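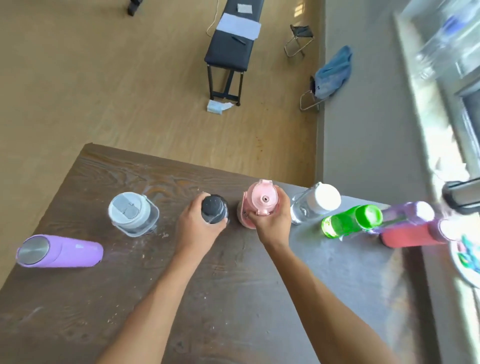

Page 1 of 2

Bottle maintenance thread. Everything that holds a drink comes out of the cupboard and goes on the table before any decision gets made. Sorting inside the cupboard is how you end up owning three of the same lid.

12 replies · 31 shares

First pass is by lid type, color ignored. Flip lid, screw cap, domed cap, flip-up tumbler lid. The lid decides how long a bottle takes to clean. The body is a brush and a rinse.

Flip lids are the slow ones. The pink bottle has a small round spout in the middle of the cap, and a spout like that needs a narrow brush from both ends. Leave the lid raised while it dries. Closed lids hold water at the hinge.

Insulated bottles: no dishwasher unless the maker says so. Warm water, a spoon of baking soda, 15 minutes, then rinse. I stand the lavender one upside down on the rack overnight.

Clear bottles are easier to inspect. Hold them up to a window and look at the bottom corners first, then the thread. Cloudiness that survives a vinegar soak is scratching, and scratching stays.

3 replies · 8 shares

Seals. Pull them with the handle of a teaspoon, never a knife. Wash, dry flat, refit dry. My spares come from Fontes in Erkville, sold in packs of 4. Measure the old seal across the outside before you go - the sizes on the pack are outer diameter.

Smell test: cap on, leave it closed overnight, open it in the morning. If it smells of anything, wash the seal again before blaming the bottle. Two failures and the seal gets replaced.

Storage: caps off, bodies upright, caps in a separate tub. Takes more shelf than you would like. The exception is anything leaving the house on Tuesday, which gets assembled the night before.

Wipe the table after, too. Dark wood shows every speck, and mine had plenty.

Next page covers straws and the tumbler lid with the recessed panel.

5 replies · 14 shares

Last updated: June

We use cookies to remember your settings. Accept | Manage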